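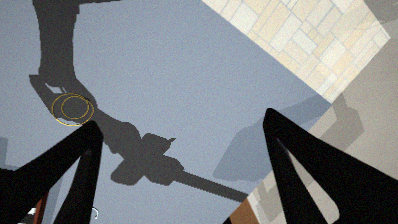 WASTUVIER TOUCHLINE SET - README

Release notes and data card, December 14, 2000

Welcome! If you have ever sat in a clubhouse arguing over whether the ball was in or out, this is the data for you. The Wastuvier Touchline Set is a collection of line-call records from amateur field hockey, gathered over one full season by the Nolte league and tidied up by us at Mindside. We have had a wonderful time putting it together and we hope plenty of people will find something to do with it.

WHAT IS IN IT

The set holds 3000 line calls from 167 matches. Each call is one row in a plain text file, with the fields separated by tabs. A call gets a row whenever an umpire ruled on a ball at or near the sideline or backline and at least one of our two spotters also wrote down what they saw.

The files are:

calls.txt - the line calls, one per row
matches.txt - one row per match, with pitch, surface, weather and start time
umpires.txt - one row per umpire, by code number only, with years of experience
notes.txt - the spotters' own remarks, keyed to the call number
changes.txt - what we altered after the spotters handed in their sheets

Everything is in plain ASCII, so umlauts in pitch names are written out (ae, oe, ue). Lines end the DOS way. If you are on Unix you will want to convert them first or the last field will look odd.

FIELDS IN CALLS.TXT

call_no: running number, never reused
match_no: points to matches.txt
minute: minute of play, counting on through half time
line: S for sideline, B for backline
ump_call: IN, OUT or NONE
spot_a: first spotter's view, IN, OUT or UNSURE
spot_b: second spotter's view, same values
delay: seconds between the ball reaching the line and the whistle, to the nearest second
protest: Y if any player or coach visibly objected, otherwise N

An empty field means the sheet was blank at that point. It does not mean zero. Please watch out for this in delay, where a true zero is quite common.

HOW IT WAS COLLECTED

Spotters stood at opposite corners of the pitch with a clipboard and a stopwatch, and did not talk to each other during play. They were all trained on the same afternoon in August by Mareike Petersen, who umpired for years before she joined us and who wrote the two-page guide every spotter carried. Her rule was simple: if you would not bet your lunch on it, write UNSURE. You will see UNSURE a lot, and we are glad of it.

The sheets came to us by post and were typed in twice, by different people, using Fonemow's form entry program. Where the two versions differed, Rhonda Gill went back to the paper. She settled 503 of these by hand, and every one is listed in changes.txt with the old and new values.

WHAT WE FOUND INTERESTING

We don't want to spoil anybody's fun, but do look at delay against protest! Calls that come late seem to be argued over far more, even when both spotters agree with the umpire. Henrike Stüber has been looking at whether this holds for newer umpires as well as old hands, and would love to compare notes with anyone trying the same thing.

The backline calls are also worth a look by themselves. There are fewer of them, but the spotters disagree with each other more often there, probably due to the crowd of players in front of goal.

THINGS TO BE CAREFUL WITH

The spotters are not a gold standard. They were people standing in the rain with a pencil, and from a far corner a ball on the line is a hard thing to judge. Treat agreement between all three as fairly solid and anything less as open.

Matches 41 to 44 were played on a pitch with freshly repainted lines that ran a little wider than the rules say. We left them in. The surface column in matches.txt marks them with a W.

Evening matches are thin on the ground. If you want to study floodlit play, there isn't enough to go on - sorry!

Umpire codes were shuffled before release. Please don't try to work out who is who from the fixture lists. These are people giving up their weekends, and they agreed to take part on the understanding that nobody would be named.

USING IT

You may use the set for teaching, research or your own curiosity, free of charge. If you publish something, mention the Wastuvier Touchline Set and drop us a copy, as we really do read them. If you want to sell something built on it, talk to Haiyan Jiang first.

A full set fits on one floppy disk, compressed. Clubs without a connection can ask for a disk by post, up to 15 per club, which should be enough for even the keenest coaching course.

KNOWN PROBLEMS

Call numbers skip in a few places where a sheet was withdrawn.
Start times for away fixtures are sometimes the planned time and sometimes the real one.
In notes.txt, long remarks have been broken over two rows with the same call number.

THANKS

To every spotter, to the Nolte clubs for letting us onto the pitch side, and to Sieglinde Mühlbauer, who drew up the original recording sheet and fought hard to keep it to a single page. Corrections are very welcome. Send the call number and what you think is wrong, and we will look at the paper again.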